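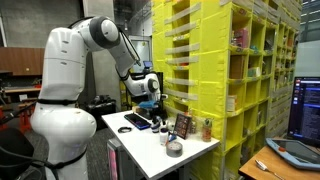
The big white arm at our packing table, with the gripper just over the small things.

Last updated: May

Print this page | E-mail this page to a friend

My robot workmate

Hello! My name is Mehwish Gondal and I work at Grasar, in a town called Flostbridge. People send us all sorts of odds and ends, and we sort them, pack them and post them on to shops. I've been packing boxes for years, and now I share the job with a robot arm. Lots of you have written in to ask what that's like, so I'm going to tell you (and I'll try to get through all your questions before my tea goes cold).

What does it look like?

If you were hoping for a robot with a face and two legs, sorry! Ours is one long arm. It's white with black bands where the joints are, and it bends a lot like yours does. Hold your own arm up and try it. You've got a shoulder, an elbow and a wrist, and so has the robot. Where your hand would be, it has a gripper, and ours has a bit of blue on it. The gripper is the part that picks things up.

What is it good at?

Doing the same thing again and again without getting fed up. On a busy day we have 400 parcels to get out of the door, and before the arm came my shoulders really knew about it by home time. Now the arm does a lot of the reaching and lifting, over and over, and it doesn't need a biscuit at half past ten. I still do.

What is it bad at?

Surprises! Think about all the different things that might end up on one table. A phone is flat and smooth. A little bottle can tip over. A roll of tape has a hole in the middle, and a cable is all bendy and never lies the same way twice. You can pick up every one of those without thinking, because you've been practising since you were a baby. A robot has to be shown, or has to work it out bit by bit, and a floppy cable is much harder for it than a wooden block. When we started, it dropped the same block 17 times in one morning. I felt quite sorry for it, which is silly, as it doesn't have feelings.

Who tells it what to do?

People do. My friend Zane Paju used to pack boxes next to me, and she's the one who looks after the arm now. She went on a course to learn how. Sometimes she types instructions on a computer, and sometimes she uses a thing called a teach pendant – that's a controller you hold, with a screen and a red button. The red button is for stopping. If anything looks wrong, press it! You don't have to ask first, and you won't be told off.

Were you worried about your job?

Yes, I was. When our manager, Dace Tamošiūnaitė, told us a robot was coming, I went home and didn't sleep very well. Some of us thought we'd be sent away. There are 18 of us on the packing team and we all stayed, but our jobs did change. I do less lifting and a lot more checking. Is it the right thing? Is it broken? Has somebody ordered a present and asked for a note to go with it? I like that part. I didn't like the first few weeks, when the arm was slower than me and I had to stand there waiting for it. It isn't the same everywhere, either. In some places robots do mean fewer jobs, and grown-ups argue a lot about what's fair.

Is it dangerous?

It's strong, so we have rules. Long hair gets tied back, and you never lean over the table while the arm is moving. If I need to reach in, I stop it first.

Does it have a name?

Zane calls it Barkik. I just call it the arm. If you've got a better idea, send it in, and I'll put the best ones up on the wall by the kettle.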